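Search this site Go
Help centre > Online safety > Altered video and images

Altered media on Unlow: frequently asked questions

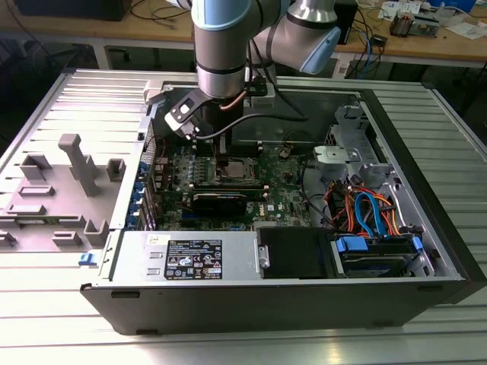

What counts as altered media?
Any video, picture or sound clip changed in a way that could mislead viewers about what a person said or did. Cropping and subtitles are not covered.

Will a reported video be removed?
Not always. Cenance, which operates Unlow, may attach a notice or limit sharing instead.

How long may my report be?
Reports are limited to 700 characters, with up to 2 links.

Can I appeal?
Yes. Appeals are read by the Skarbridge office, under Babak Mousavi, and must be received before the end of July.

Filed under: Trust and reporting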